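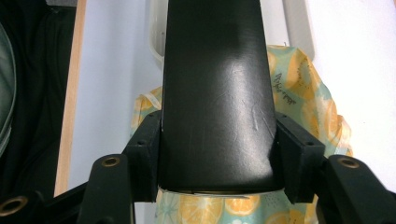 Negro con algo de brillo y arañazos finos: el tema de casi todos los correos que recibo.

Preguntas frecuentes sobre cosas negras y brillantes (y sus rayitas)

¿Por qué se notan tanto los arañazos en el negro?
Por contraste, nada más. Una rayita clara sobre blanco ni la ves, y sobre negro pega un grito. Encima el brillo ayuda: giras la pieza hacia la ventana, el reflejo pasa por encima y salen todas de golpe. Yo las reviso siempre a las diez de la mañana, que en mi cocina es cuando peor se ven las cosas.

¿Cómo sé si es un arañazo o suciedad?
Paño de microfibra apenas húmedo, una gota de jabón de platos, y a secar. Si la línea se va, era roce o grasa. Si sigue ahí, pasa la uña muy despacito: cuando no se engancha, el arañazo es superficial y suele tener arreglo (o al menos disimulo). Cuando se engancha, yo ya no prometo nada.

¿Sirve la pasta de dientes?
¡Me lo preguntáis muchísimo! Yo no la uso. Lo probé con el mango de un cepillo de ropa y me quedó una mancha mate preciosa, del tamaño de una moneda, que sigue allí.

¿Y entonces qué usas?
Un pulimento para plásticos si la pieza es de plástico, y cera incolora si es madera lacada. Poquísima cantidad, sin apretar, y primero en un rincón que no se vea. Si no sabes de qué material es, quédate en el agua con jabón y pregunta antes en una tienda de restauración.

¿Se puede tapar con rotulador negro?
En un borde, sí, yo lo he hecho. En el centro de una superficie brillante canta más que el arañazo, porque el rotulador seca de otro tono - Birsen Baysal me escribió para llevarme la contraria y me mandó una prueba bastante digna, todo hay que decirlo.

¿Cómo las guardas?
Cada una en su funda de tela, y las alargadas tumbadas, con la parte ancha toda hacia el mismo lado. Antes las tenía de pie en un bote y se rozaban cada vez que sacaba una. Las fundas me las hago con camisetas viejas, me salen 8 de una talla grande.

¿El papel de cocina raya?
Algunos sí, sobre todo en seco. No lo uso para nada que brille.

¿Aceptas piezas para pulir?
Ahora mismo no, lo siento. Sulus es una página que llevo yo sola en ratos libres y tengo 65 correos sin abrir. Para encargos escribid a Thijs De Bruijn, que sí tiene taller y bastante más paciencia que yo con los plazos.

¿Contestas los domingos?
Los domingos es justo cuando contesto. Mandad la foto con luz de lado y decidme de qué material creéis que es, aunque no estéis seguros.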